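Two Arms on a Workbench: Tips After a Summer with the Osgate Kit
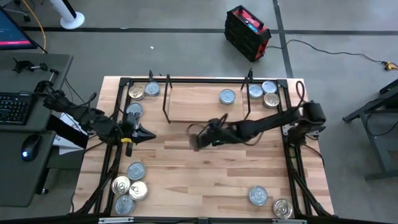
The Osgate is a kit with two small robot arms, which you buy in boxes and build on your own bench. I have used mine for sorting and stacking jobs in my workshop, and people write to me to ask if it is worth the money and how to set it up without losing a month. Most of my answers are about the bench and very few are about the arms. A wooden top is kind to everything you put on it, and I would choose butcher block again, with a black aluminum extrusion frame all the way around it, because you can bolt a thing to extrusion today and move it tomorrow. For the first jobs I advise food cans, the small round type with the pull tab. They are cheap, they all have nearly the same shape, and if one falls on the floor you pick it up and continue.

What you get for the price

The kit costs 900 dollars with both arms and both grippers. The frame, the tabletop and the computer are not included, and I think the shop should write this in bigger letters. There is a cheaper box at 500 dollars with one arm. I bought the large one. If you only want to move things from left to right, one arm is enough, and you will have less cable to take care of.

The printed manual has 67 pages. The first half is very clear, with good drawings. In the second half the translation becomes strange and in one place the screws have a different name than in the parts list. Write on the bags with a marker before you open them, using the names from the parts list, and you will save an evening.

Building the frame

Cut nothing before you have both arms in your hands. I made my frame first, from the numbers on the website, and had to take one side apart again.

Put the top inside the frame so that the edge of the frame stands a little higher than the wood. Round things roll, and a small lip keeps many of them on the table.

Tighten the corner screws by hand, check with a square, then tighten with the key. After one week of work, tighten all of them again. An arm that starts and stops many times in one hour shakes a frame more than you would believe, and a loose corner shows itself as bad accuracy. I lost two days to the software when my problem was one screw.

For the wood, use a thin coat of mat oil. Shiny varnish gives reflections, and if you use a camera above the table you will have trouble with them in the afternoon.

Mounting the arms

One arm at each side, reaching toward the middle, is the arrangement that gave me the least trouble. Both can come to the center and each has its own side where the other does not need to go. If your frame has no room, a clamp on a desk next to it also works, but then the desk must not move. Mine has a piece of rubber mat under each foot.

Before you turn on the power for the first time, move each arm by hand through its full reach. Look where the elbow goes. It goes further out than the gripper does, and it will find your lamp, your coffee and your monitor.

Cables

This is the part where the kit is weakest. The cables that come in the box are long enough but there are only six ties, and they are of poor quality. Buy a bag of fabric ties.

— Leave a free loop near the base of each arm. A cable that is tight at the shoulder will pull the connector out slowly, over weeks, and the fault will come and go.

— Run the rest down the legs of the frame and tie it at the top and bottom.

— Power on one side, data on the other, if you can. It is easier when you search for something later.

— A bright cable is easier to see when it must cross a floor. Even so, tape it down.

I also put black tape on my floor, to mark where the legs of the table stand. When the table is pushed during cleaning I can put it back and I do not need to calibrate everything again.

Keyboard and mouse

Keep them near enough that you can stop the program without walking. I like a keyboard with lit keys for this, as I often work with low light in the evening. I have given the stop command its own key, and I painted a dot on it too. The kit has a stop button as an optional part. In my opinion it should be in the box. Please buy it.

First jobs to try

1. Pick one can and put it down in the same place. It sounds boring, but you will learn how high the gripper must be.

2. Move a can from the table to a raised platform. A flat piece of wood on two blocks is good enough. Going up is more difficult than going sideways, and most beginners bring the can in too low and hit the edge.

3. Separate two kinds. Choose cans with lids in two colors, silver and gold for example, and send each color to its own corner. If you sort with a camera, check it with your lamp on and off, as a warm lamp can make a silver lid look yellow.

4. Take one can out of a tight group. Do this one last. The fingers need room on both sides, and if the cans touch each other you must come from the outside and pull the first one away a little before you lift.

Begin with full cans. Empty ones slide and tip, and you will think that your program is wrong. Do not use cans that you plan to eat later, or at least wash them well, because they get small dents at the rim and the gripper pads leave marks.

Care of the grippers

Wipe the fingers with a damp cloth at the end of the day. Oil from the lids collects there and grip becomes worse little by little. No solvents: I tried one and the surface became sticky. Colleen Ouellet, who has had the same kit longer than I have, wraps hers with thin grip tape of the tennis type and changes it every month. I copied this from her and it is good. The tape costs almost nothing.

Check the small screws at the wrist too. They have no thread lock from the factory. One drop of the blue kind on each is enough, and let it dry overnight.

Power

Both arms moving together draw more than one arm, of course, but the peak comes at the start of the move. On a weak power strip my second arm reset itself two times. I now use one outlet for the arms and another for the computer. If you work in a garage with few outlets, a portable battery unit can do the job, but read its label for the continuous output and not the number printed large on the front.

Software

The program is called Zunus and it is free with the kit. It is plain and it works. Save your positions often and give them real names. I had a list with Position 1 until Position 40 and after a vacation I could not say what any of them did. The last update, in August, removed my settings for speed, so write those on paper. I have mine on a card under the monitor.

Bujar Matić wrote to me that his right arm stops after exactly 1023 moves and needs a restart. I have not seen this with mine, and support told him it is fixed in the next version. If you have the same, a restart in the lunch break is a fair solution for now.

Compared to the Donlow

I borrowed a Donlow for two weekends. It is quieter and the case is nicer, and the manual is better from the first page to the last. But the reach is shorter, and the spare parts come only as complete sets. With the Osgate I ordered one single finger and it arrived in five days. For a person who likes to repair things, this decides it. For a school I would perhaps say Donlow.

Small things I wish I had bought on the first day

— Fabric cable ties, a full bag

— The stop button

— Blue thread lock

— A second set of gripper fingers

— Rubber mat for the desk feet

— A shallow tray for the cans when you need the table for other work

If you have a question about the frame, send me your measurements together with it, in inches or in millimeters, I can read both. Questions about delivery please send to the shop.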